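Notebook, Friday, 4:40 pm, Lirkeck bench

Put the kettle on before reading this one, because I've had a long day with bags and I'm going to go on a bit.

We're still on the question Clovevik asked us back in March, whether a machine can tidy up the soft stuff that piles up in a packing room or a kitchen drawer. I love this question! Everybody's grandmother can flatten a plastic bag and fold it into a tidy little packet while talking on the phone, and here we are with a whole bench given over to it. Ran 112 tries on the Skomix settings this week, 3 of them with the new closing speed, which I'd like to try a good deal more before I say anything kind about it.
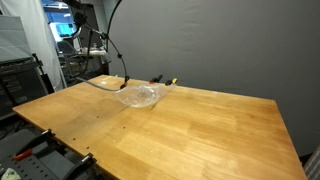

Can a machine be trusted with the household bag drawer yet? I wouldn't leave one alone with it, though it does well enough when the bag lies flat and has a good fold to pinch.

Clear plastic is still the trouble (colour helps enormously, and the old grey bags were a holiday by comparison). The wood grain shows through, the shine moves about, and the software gets a bit dreamy about where the edge is. I've asked for the Vanags depth filter to be switched back on for Monday's runs so we can compare it fairly with the 218 tries in the old log.

Boxes, tins and folded towels I'd happily hand over on a slow afternoon. Wet dishcloths, no, and please don't let anyone at Clovevik talk you into it before we've had a proper go.

To do: relabel the log columns, order more bags (the medium ones), and find out who has the good scissors. Bench lights off at five.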